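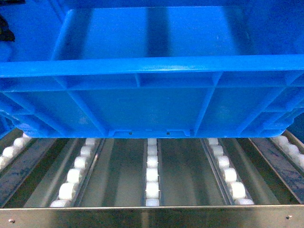

Gristance asked whether a crate has to be turned so that its long side faces along the rollers, or whether either direction will do. On the Zatov line the long side goes across, and the steps in this section are written for that arrangement. If your line feeds the short side first, reverse the directions in steps 4 and 6 and leave everything else as written.

3.4 Placing and moving open crates on the roller conveyor

This section covers blue ribbed crates placed by grip on the rim, moved along a gravity roller section, and set down on a frame or tray at the end of it. Stacking is covered in 3.6. Lidded crates are covered in 3.7.

Before you start

Check that the roller section is locked to its stand and that the end stop is raised. Spin each roller by hand. A roller that drags or clicks must be replaced before the line is loaded (see 5.2, Roller replacement).

Wipe the rails with a dry cloth. Do not oil the rollers. Oil carries over to the base of the crate and then to every surface the crate is set on.

Inspect each crate as follows:

1. Run a gloved hand along the full length of the rim. Set aside any crate with a split or a sharp edge.

2. Look at the ribs on the side walls. A cracked rib next to a corner is grounds for removal. Light scratches and scuffs are not.

3. Turn the crate over and check that the bottom ledge is straight. Lay a ruler along it if in doubt. A gap of more than 2 mm under the ruler means the crate will rock on the rollers.

CAUTION: Do not flex a crate back into shape and return it to use. Mark it and put it with the rejects.

Placing the crate

4. Bring the crate in above the rollers with its long side across the rails. Keep it level.

5. Stop with the bottom ledge just clear of the rollers and check that both ends are inside the side rails.

6. Lower the crate straight down. The ledge should meet several rollers at the same time. If one end lands first, lift and start again from step 4.

7. Release the rim only when the full weight is on the rollers.

NOTE: The rollers turn freely in both directions. On a level section the crate may creep either way after release. Keep the end stop raised until step 10.

Gripping the rim

Hold the rim so that one side of the grip bears on the outer face and the other on the inner face. Grip pressure should be enough to keep the crate from twisting and no more. The factory setting on Lukura pads suits an empty crate. For a filled crate go up one setting at a time and test with a short lift after each change.

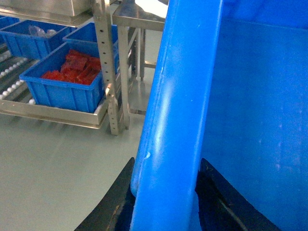 Grip points should be moved in from the corner where the load allows it, as the corner is the stiffest part of the crate and gives the least warning before a pad slips. Where the corner has to be used, lift slowly and keep the travel short.

Replace the pads when the contact face is polished or when the edge has begun to round over. Pads are supplied in pairs under part number 341. Always change both.

CAUTION: Never lift a filled crate by one wall. Support the opposite wall or the base.

Loading the crate

8. Put the contents in with the crate already on the rollers and the end stop raised. Spread them across the floor of the crate. Soft goods piled against one wall shift the weight to that side, and the crate then runs at an angle.

9. Keep the contents below the underside of the rim. Push any loose ends down inside the wall so that they cannot reach the rollers.

10. Lower the end stop. Guide the crate forward with a flat hand on the rear wall.

11. Leave a gap of about 2 inches between one crate and the next. Crates that touch can lock together at the rim.
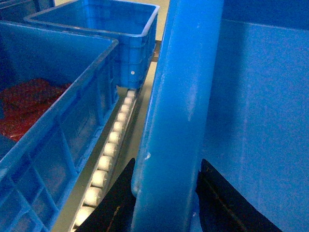
Page last changed: 26th December. Replaces the February issue.

Labels

Fix labels to the flat areas of the outer wall only. A label laid over a rib lifts at the edges and collects on the side rail. Remove old labels before applying new ones. Sun label remover may be used on the outer wall; rinse with water and dry before the crate goes back on the line.

If the crate does not run straight

Crate drifts to one side: check the stand with a level, front to back and side to side, and adjust the feet.

Crate stops partway: look for a seized roller or for material caught between roller and rail. Clear the section of crates before reaching in.

Crate rocks: repeat step 3.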